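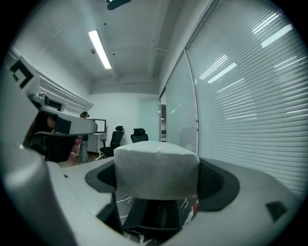 Wrapped in White: The Packing Room at Lellelwood

Mar 30, 2024
By Brayan Quintero

253 shares | 127 comments

This page is for the packing room at Lellelwood, where the soap and wax blocks get their paper before they go out to the shops. People who buy the blocks usually see them on a shelf with a label on the front.

1. A block in its paper

White paper on all the sides that show, soft at the top edges, with faint creases over the top and down the front. Long fluorescent light overhead, white walls, beams left open in the ceiling.

Notes on the wrapping

The paper is the plain white kind from Selico. We tried a heavier sheet in November and went back. The heavier sheet folded sharper, but it sprang open at the ends before the label could hold it, and it made the soap look like a box of something else. The light paper creases as soon as you touch it. Some customers have asked whether creased blocks are old stock. They aren't. A block can look rumpled within a minute of being wrapped.

The fold is the same for soap and wax. The sheet goes down flat and the block sits in the middle, a little closer to the near edge. The near side comes up first, then the far side over it, and the two ends are tucked under. All the loose paper should finish at the bottom, where the weight of the block keeps it shut until the label goes on. If there is a lump on top, the sheet was too big or the block was set down crooked.

Corners are the part new people worry about. The blocks come out of the molds with square edges, and we take the top ones down by hand with a damp cloth. Square edges go through light paper very easily. A rounded edge also makes the paper lie in a curve, and I like that better on the shelf.

No tape is used on the soap. It leaves a mark if the block sits in a warm shop window. The wax blocks get one short piece underneath -- wax is slippery and the ends won't stay tucked without it.

Notes on the room

White was already on the walls when we moved in, and we kept it. Paper this thin picks up the color of whatever is near it, so in a yellow room every block would look yellow and you would miss the ones that really are. The ceiling light is harsh for anyone working a full afternoon under it, but it shows up small tears well.

Orders and questions

The Mosquera shop carries both kinds, wrapped and unwrapped. The unwrapped ones are from the same molds and cost a little less. Asach, the pine soap, comes wrapped only, as the scent fades quickly in open air.

Several people asked in the comments if they can send the paper back. Please don't mail it to us. It can go in with your other paper once the label is off, or use it again for glasses and ornaments. One sheet is big enough for a large mug.

Shops that want blocks without labels should say so when they order. We can leave the label off the soap with no trouble. For the wax we need a few extra days' notice.

877 views
Share this gallery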